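Members who wish to take a club craft onto Fahy Lagoon must follow the procedure set out on this page. It applies to canoes, single and double kayaks and the Brelley training dinghy. Bookings are managed by Abimbola Etim at the Flekolach Paddling Centre.

## Before you book

Check that your membership is current and that your swim declaration is on file. Paddlers must be able to swim 50 metres in light clothing. Children may travel in a double kayak with an adult who has completed the Introductory Paddler session.

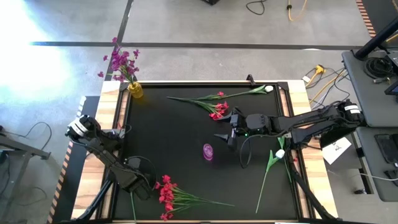 Bookings open at 7 am and may be made for a maximum of 2 hours. The centre may cancel a booking at short notice if wind on the lagoon exceeds 30 kilometres per hour. Fees for cancelled sessions are credited to the member's account.

## Collecting your craft

1. Report to the front counter and sign the departure log. Record your name, the craft number and your intended return time.
2. Select a lifejacket in the correct size. Fasten every buckle, then have a second person pull upward on the shoulders. If the jacket rises past your chin, choose a smaller one.
3. Check the hull for cracks and confirm that the drain plug is closed. Report any fault to the counter before launching.
4. Carry the craft to the ramp with one person at each end. Craft must not be dragged over the gravel.
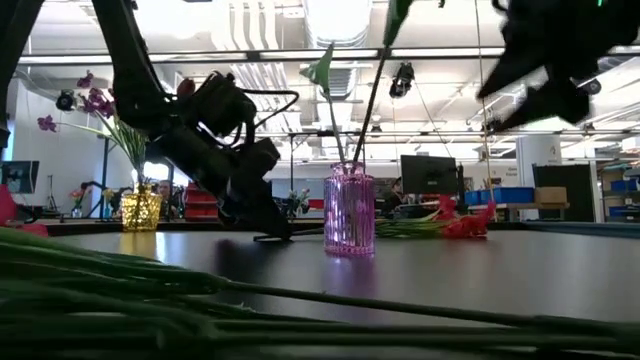
## On the water

Keep to the right of the marked channel and give way to sailing vessels. The reed beds near Bumard Point are closed to all craft from October until the end of the nesting season. If you capsize, stay with your craft and signal by raising one arm.

## Returning

Rinse the craft with fresh water, open the drain plug and return the craft to its numbered rack. Hang the lifejacket on the outdoor rail and sign the log again. Incidents must be reported the same day on Form 114, addressed to the Safety Officer, Arwel Parry.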